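Facilities Support, Merrick Building
Ticket 105: Damage and missing items, shared kitchen table
Opened: Sep 29, 2019
Requester: Liesbeth Van Damme
Assigned to: Joris Geerts
Priority: 3
Status: Pending requester

Issue reported
The requester states that the round wooden serving board in the Tullovdale kitchen set no longer sits level. The set is used for table-setting practice. She asks whether the board should be repaired or replaced, and whether the rectangular bamboo board may stay in use in the meantime.

Assessment
The set was checked against the kitchen inventory. The dark teal ribbed mug, the bamboo board with the curved metal handle and the three orange slices are all accounted for. The inventory does not list any separate wooden pegs, sticks or dowels.

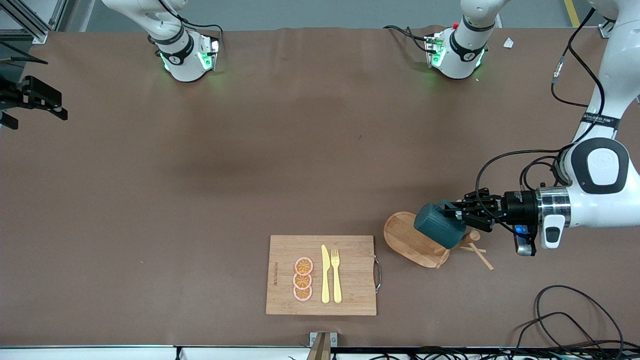

The requester has been asked to confirm whether the loose wooden pieces belong to the round board or to another set. Until this is confirmed, they should be kept together in a labeled bag and should not be glued or discarded.

Action taken
Bamboo board approved for continued use. Replacement request for the round board drafted with Zakex and placed on hold. Brown table covering to remain in place.

Next step
Requester to reply with the set number marked on the storage box. The ticket will be reassigned to Purchasing if a replacement is required.

J. Geerts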